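Risel Robotics Club: Pre-Session Walkaround, Humanoid Team
Filled in by this month's safety lead (me, hi again)
Session start 4:15 pm, robot on the stand until every line has a mark

Marks: OK = fine, W = watch it, X = fix before power, NA = not today

ROOM

1. Walking lane taped and clear of bags. OK
Two backpacks when I came in, both moved to the hooks. Please use the hooks, people!

2. Carpet tiles flat, no lifted corners. W
I ran my shoe along all the joins in the lane. One near the cabinet lifts a little if you catch it sideways. I pressed it down and put fresh tape on it, but look again before the balance drills.

3. Spotter positions marked, one each side. OK

4. Door to the hall closed, sign out. OK
The sign still says "Rekberg Demo Day" on the back, so make sure you hang it the right way around.

POWER

5. Main pack voltage checked with the meter, written on the card. OK
Do write it on the card. The last three rows were blank and I had to go digging through the chat to find out whether the pack had even been charged in July.

6. Pack seated, latch closed, tug test. OK
It took me two goes. The latch feels closed before it is, so push until it clicks and then tug.

7. Emergency stop, wired button. OK
Pressed it with the motors enabled at low torque and the robot on the stand. Everything let go the way it should.

8. Emergency stop, handheld. X, then OK
Dead battery in the remote. Swapped it, tested from the far end of the lane, fine now. Spares are in the Hokar box under the bench and I took the second to last one, so somebody needs to put them on the shopping list (I will if I remember, but don't count on me).

HANDS AND FEET

I did this part slowly, as I always nag everyone else to do. Motors off, stand locked, left side first. We lost most of an afternoon last term to one loose fingertip and I'm not keen to repeat it.
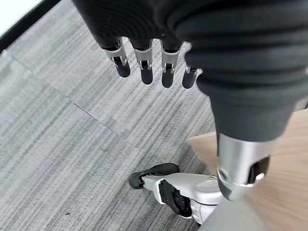
Items 9 to 13, left side: fingers over the carpet, foot below.

9. Fingertips present and snug. OK
Gentle twist on each black tip. If one turns, it gets an X, no arguing.

10. Finger joints move freely by hand. W
Curl each finger with your own finger behind the knuckle, never in front of it. There's a tiny bit of grit feel in one on the left. Not enough to stop us, but I've put it down for cleaning after the session.

11. Ribbed cover sitting right, nothing caught in a joint. OK
Slide a fingertip under the edge and go all the way around. If it bunches up at the fingers, ease it back from the wrist end and please don't yank at the knit!

12. Foot sole attached, no peeling at the toe. OK
Pushed on the black toe piece with my thumb from the front and from both sides. Solid.

13. Screws on the side panel of the foot. OK
Driver in, feel for resistance, stop. You're checking them here, so no extra quarter turn for luck. Somebody's lucky quarter turn is why we own a screw extractor.

14. Right side, same again. OK
Boring in the best way.

SOFTWARE

15. Speed limit set to the beginner profile. OK
The joint rate cap should read 500 on the settings page. It was on 1000 from the advanced group's run, so I changed it back. Check this one every single time, even if you were the last person to touch it.

16. Watchdog timeout at 200 ms. OK

17. Log drive has space. W
Nearly full. I cleared out the old Camenzind course recordings after checking they were on the shared drive, and that bought us enough for this session and maybe the next one.

18. Run number entered. OK
We're on 2380. Yes, the number includes all the ones where the robot just stood there, and I'm still proud of it.

PEOPLE

19. Hair tied, lanyards off, sleeves up. OK after a reminder

20. Everyone can say where both stop buttons are. OK
I asked the new members first and they got it right. A couple of the old hands had to think. Hmm.

21. One driver, one caller, everybody else behind the tape. OK
The caller says "motors" out loud before they go on and waits for both spotters to answer. A nod doesn't count, the driver can't see you nod.

CLEARED TO POWER: yes, with three watches (2, 10, 17)

AFTER THE SESSION

Clean the gritty left finger joint, soft brush only
Recheck the carpet join by the cabinet
Stop-remote batteries on the shopping list
Copy logs off the drive, then delete
Pack on the charger with the card beside it

Whoever has the clipboard next: the pen is tied on now. Leave it tied on.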